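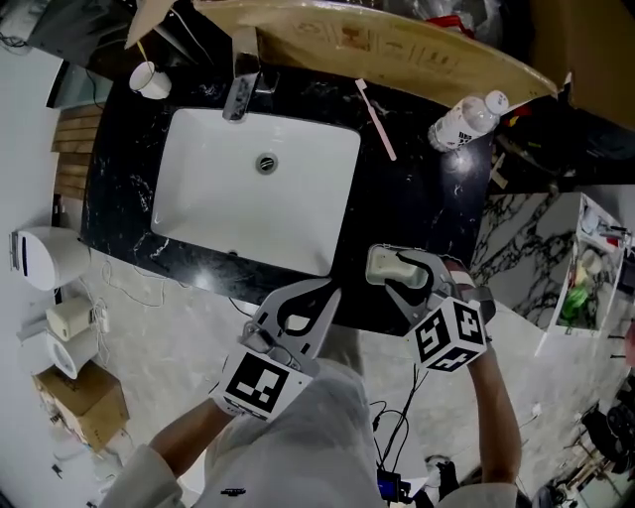
Bathroom counter with a toothbrush and a water bottle beside the sink.

Looking after the bathroom basin and the counter around it
Posted by Piyumi Haque, Mar 11, 2024

In our old flat the basin was an ordinary ceramic one on a leg and I cleaned it with whatever was in the cupboard. When we moved I got a stone counter for the first time, and in the first month I made a dull mark on it with vinegar, as big as a coin. It is still there. After this I began to read and to ask, and these notes are what I have kept. Some are for stone, but most of them are good for any basin.

First find out what your counter is made of

Marble, granite, quartz and laminate can look very similar from one metre away. If you rent, ask the owner. If you own and you don't know, try a drop of lemon juice in a place where no one looks, for example behind the tap or under the soap dish. Wait five minutes and wipe it. If the place has become dull, your stone does not like acid, and you must treat it as marble. A drop of water tells you something too. When it leaves a dark spot which goes away slowly, the stone is thirsty and wants sealing.

What I do not use on marble: vinegar, lemon, limescale spray, bathroom foam which says "removes limescale" on the front, bleach, scouring powder, the green side of the sponge. What I do use is warm water, a small drop of washing-up liquid and a soft cloth. Then a second cloth with only water, then a dry one. The dry one is the important one, and it is the one that everybody in my house forgets.

Daily, one minute

After the last person has brushed teeth in the evening, rinse the basin with the hand and wipe the counter dry. I keep a small cotton cloth on a hook inside the cupboard door for this. Old T-shirts are very good, old towels leave fluff. Change the cloth every two or three days, or it starts to smell and you are only spreading the smell.

Toothpaste is more trouble than people think. Many toothpastes are slightly abrasive, and when they dry on a dark surface you see a white shadow. Do not scratch it with the nail. Put a wet cloth on it, go and make tea, and then wipe.

The tap

Chrome is easy if you dry it. Limescale collects in two places, at the foot of the tap where it meets the counter, and at the mouth where the water comes out. For the foot I use an old soft toothbrush and soapy water, going round slowly. For the mouth you can normally unscrew the small sieve (it is called the aerator). Put it in a glass of vinegar for one hour, but put the glass in the kitchen, not on the marble. Brush it, rinse it and screw it back by hand. If it is very tight, wrap a rubber band or a cloth around it before you take the pliers, so that the teeth do not bite the chrome.

My neighbour Bongani Mofokeng ties a vinegar cloth round the whole spout and leaves it overnight. On a steel kitchen sink this is fine. On a marble counter please do not do it, the drops will run down in the night.

The drain

A slow drain is hair and soap in most cases. I open mine every six weeks. You need a glove, an old bowl, a bent piece of wire or one of those plastic strips with little hooks, and some kitchen paper.

1. Take out the plug. Some lift straight out, some must be turned to the left first. On some basins the plug is held by a rod underneath, and there you have to loosen the nut behind the pipe.
2. Push the wire down, turn it and pull slowly. Have the paper ready.
3. Pour in hot water from the tap, not boiling. Boiling water can make plastic pipes soft at the joints.
4. If it is still slow, put the bowl under the trap (the bent part below) and unscrew it. Empty it, wash it in another sink and put it back with the rubber ring in the right place.
5. Run the water for one minute and feel with a dry finger all around the joints.

I don't like the chemical drain openers. They can hurt you, and if they do not work you have a pipe full of a dangerous liquid which somebody must then open. Soda and vinegar makes a nice noise but it doesn't move hair.

The edge under the stone

When the basin is mounted from below, there is a line of silicone between the stone and the ceramic, and you hardly see it when you stand. Bend down and look with a lamp. Black dots are mould. If they are on top of the silicone, soapy water and a toothbrush will take them away. If they are inside the silicone, no product will help and it must be replaced. That is a job of one afternoon, plus one day without water while the new silicone dries. Take the sanitary type, it costs a little more.

Zihan Jin, who fitted our counter, told me to put a strip of masking tape on both sides of the joint before the new silicone goes in, and to pull the tape away while it is still wet. I have done it with tape and without tape, and I will not do it without again.

Sealing the stone

I seal ours once a year, in June, when the window can stay open and the counter dries quickly. I use the one from Skimorell, but I think any sealer for natural stone will do if you follow the paper that comes with it. The surface must be clean and completely dry, I leave it overnight. Put the sealer on thinly with a cloth, wait as long as the paper says, and then rub away everything which has not gone in. The last part is where I made my mistake the first year. I left it to dry "so it would be stronger" and I had grey stripes, and I rubbed two evenings to take them off.

Sealing helps against stains from make-up, oil and coloured soap. It does not help against acid. My coin is from a counter that was already sealed.

Keeping less on the counter

Every object which stands there keeps a little ring of water under it. I allow three things beside our basin: the soap, one cup for the brushes and the hand cream. The rest lives in the drawer, in a low box that once had tea in it. A few more small points:

Cups for toothbrushes collect a brown soup at the bottom. Wash them when you wash the cloth. A glass one can go in the dishwasher.

Perfume and nail varnish remover should never stand on stone, not even on a saucer.

Metal cans of shaving foam or hair spray leave rust rings. You can paint the bottom edge with clear nail varnish before you put the can in the bathroom, then it will not rust for a long time.

Bar soap wants a dish with holes or ribs. My mother puts a slice of dry bath sponge under hers and uses the soapy sponge later for cleaning the basin, and I have taken this habit from her.

Stains that are already there

For oil or make-up on pale stone you can try a paste of baking soda and water, thick as yoghurt. Put it on the spot, cover it with cling film, leave it one day and take it away with a plastic spatula. Sometimes it needs three or four times. Try it first in a corner, because on polished dark stone the soda can leave a haze. For rust I have not found anything that works at home. Dull marks from acid are not stains, the polish itself has gone, and only polishing brings it back. I asked for a price and decided to live with my coin.

Comments

Ketsara Ruangrit: Thank you for the nail varnish idea. Does it work also on razor blades packets, the ones with a metal clip?

Piyumi Haque: I have not tried it, Ketsara. I would keep those in the drawer – the clip is thin and the varnish comes off easily.

Wissam Aoun: We have very hard water and I dry the tap each evening as you say. The foot of it still gets white after a week. Is a wooden toothpick safe for the corner?

Piyumi Haque: Yes, wood is softer than the chrome and the stone. Make it wet first and change it when the point is gone.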